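We got to the Fesetti open day at 10 in the morning, and I could have stayed till they locked up! They've made toy food since 1982, and the burger table was my favourite – clear holders down both sides of the tray, and a patty and cheese already sitting on frilly green lettuce. 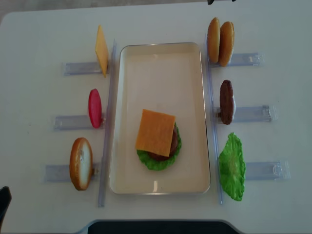 Rakiya Tamuno: Ours at home always goes lettuce last, so the colours get hidden. Might swap it round.

I do love a cheese slice with its corners hanging over. The catalogue runs to 34 sets now, and the bun has the nicest glossy top, with little sesame speckles.

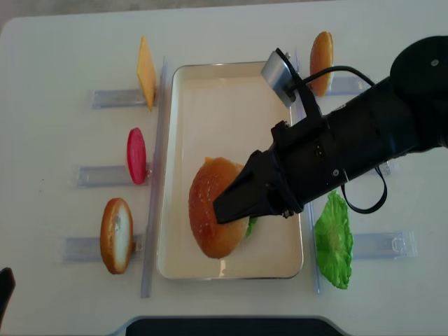
Then it was off to the paint room, which smelled wonderful, and a cuppa out the back.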